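## Comparing two hands on the same bottle

Fit both hands and check that the wrist cameras clear the fingers when the hand is fully closed. Set the grip limit to 160 in the controller and leave it alone for the whole run. Use plastic bottles with a smooth shoulder, as these slip most easily.

Take the base with the right hand first, then bring the left in at the neck with the thumb under the shoulder. Hold the bottle level. 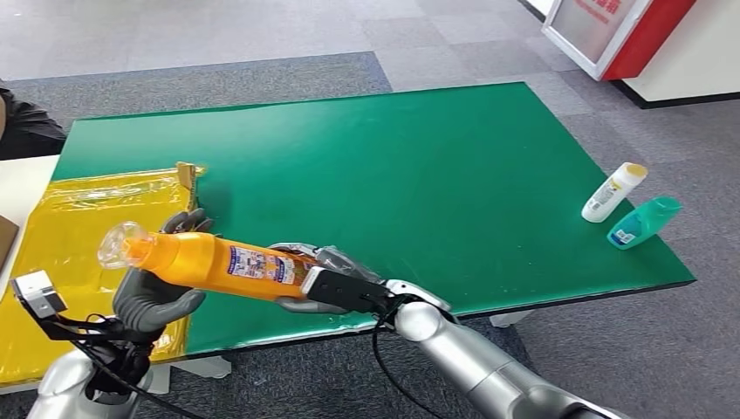
Log the motor current on both sides for ten seconds, then swap hands and repeat. With the Vamberg fingers I settled at 357 on the base and roughly 700 at the neck. The Calloway set needed 624 at the neck.

If the wrist cable pulls tight during the swap, stop and re-route it before going on. Kenji Mbeki's log template has a column for this.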